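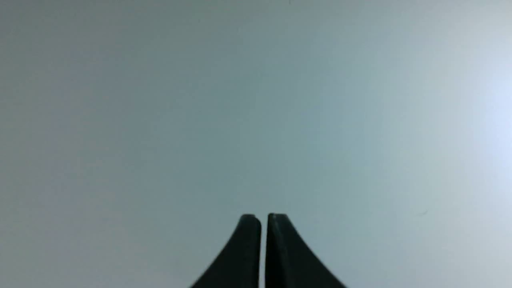
Tesfamariam would like it known that a folding kit is not a laundry service, and that anyone who buys one hoping never to touch a T-shirt again will be disappointed. The remark came by email before the review unit arrived, and it sets the tone for the Bornel two-arm kit fairly well. The makers sell it as a bench system for people who already have a reason to want two small arms and a set of cameras in one place.

The kit costs £3934 without a computer. For that the buyer gets a pair of arms with parallel grippers, cameras for the wrists, an overhead camera on a pole, two power supplies and the control software. Spare fingers are extra. A bench, clamps and lighting are left to the customer, and the manual has four pages on lighting alone, most of them sensible.

We set the system up at our Ellotdale workshop against a painted wall, on a pink surface ruled with a white grid. The grid is not required. It does make it much easier to judge by eye whether an arm has drifted since the last calibration, and we would recommend something similar to any owner. Calibration itself took 28 minutes on the first attempt and rather less once we had stopped knocking the pole.

Garments are a hard test for equipment of this class. A rigid part stays where it is put and has the same outline each time it is seen. A shirt has no fixed outline, hides its own edges and changes shape when a finger brushes it. Most of the effort in the Bornel software goes into finding an edge that can be gripped and then deciding which arm should have it.
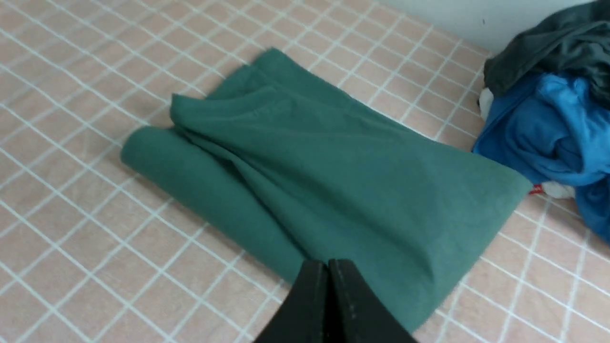

Green fabric on the grid, with the gripper fingers together over its lower part.

The fingers are the best-made part of the package. They close in parallel, the motion is smooth through the whole travel, and the force limit can be set in 100 steps from a slider in the control panel. At the lower end of the range thin jersey slips away. At the upper end the fingers pick up two layers when one was wanted. We settled a little below the middle for most cotton and left it there, although the supplied presets are all higher.

Programming is done by demonstration. The operator moves a matching pair of hand controllers, the arms follow, and the software stores the motion together with the camera streams. Lag is low enough to forget after a few minutes. The controllers are light, and their triggers have a long, slightly gritty pull that made fine gripping harder than it should have been. Grandonari, which distributes the kit in Britain, says a revised trigger will be fitted to units shipped after October.

Training on the stored motions can be run locally or on the distributor's servers. We ran it locally. The process is well documented, with clear error messages, but the progress display is poor: it gives a loss figure and a bar, and the bar reaches its end well before the job does.

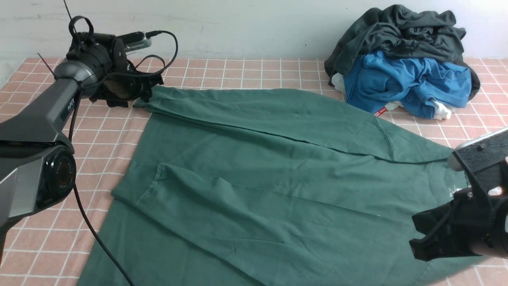 Can the kit be used with only one arm connected?
The software will run with a single arm, but the two-handed routines are greyed out and the overhead camera must be calibrated again.

Cable handling deserves a paragraph of its own. Each wrist camera has a lead that runs back along the arm, and the clips provided are too few and too weak. A lead that hangs loose can cross the work, and on soft material this matters more than it would with blocks or cups. Five extra clips per arm and a short length of braided sleeve would solve it at trivial cost. As supplied, the owner will be visiting a hardware shop.

Reach is adequate for adult clothing if the bases are placed with care. Set them too far apart and neither gripper can get to the centre of the work with a useful wrist angle. Set them too close and the elbows meet. The manual gives a single recommended spacing, which suited children's sizes and small towels. For larger garments we moved both bases outwards by
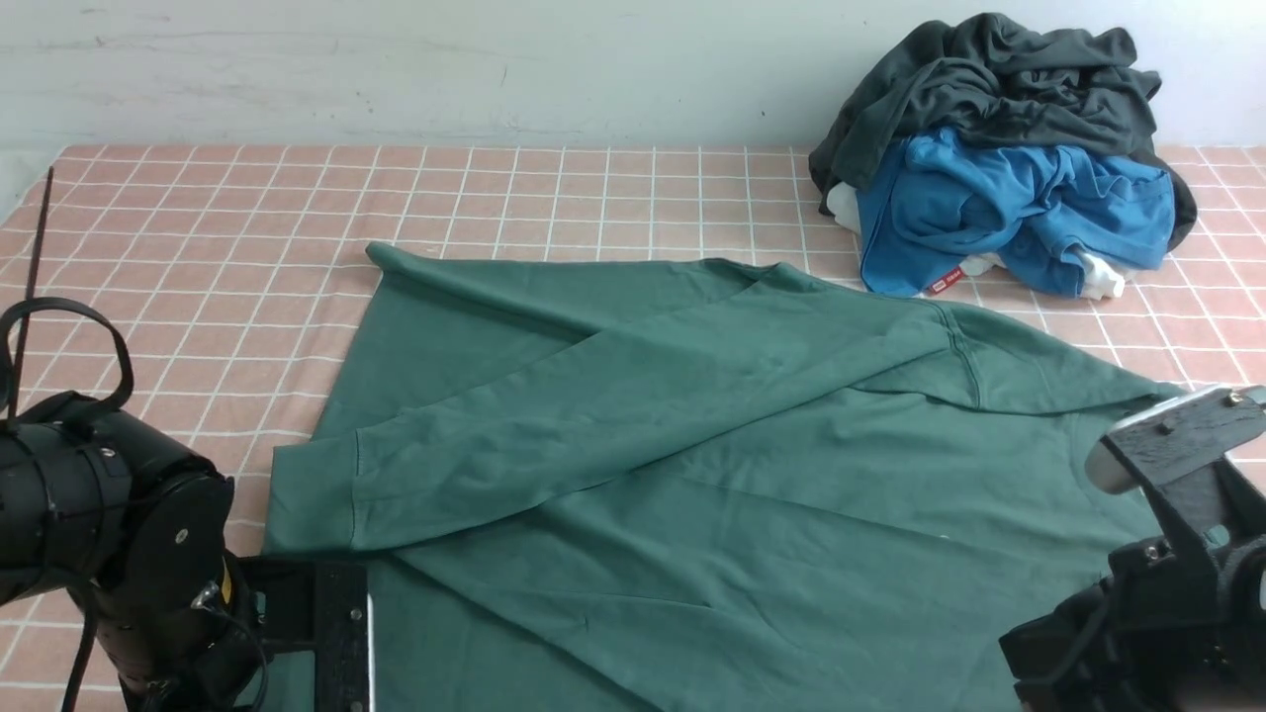

the width of one clamp, recalibrated, and had no further trouble with the elbows. Long sleeves remain the awkward case. A sleeve has to be brought across the body and released without dragging the cloth beneath it, and the release is where the default opening speed is too quick. Halving it in the settings file helped. The option does not appear in the control panel, and it should.

Noise is modest. The power supplies have small fans that run constantly, and the joints whine when holding a raised position. Neither would bother anyone in a workshop, though we would not want the kit in a shared office. The motor housings have a temperature readout in the software, with a warning that can be set by joint.

Support was prompt. Two questions to Grandonari were answered the same day, one with a corrected settings file attached. The warranty covers the arms for a year and excludes the fingers, which are treated as wearing parts.

A college lab or a small development team will find the Bornel kit good value, provided someone on the staff is comfortable editing a text file. The grippers are precise, the recording tools are sound and the documentation is better than usual. Against that, the triggers need work and the clips should be replaced on the first day. Orders placed now are being quoted at 5 weeks, carriage included, from the distributor's own warehouse.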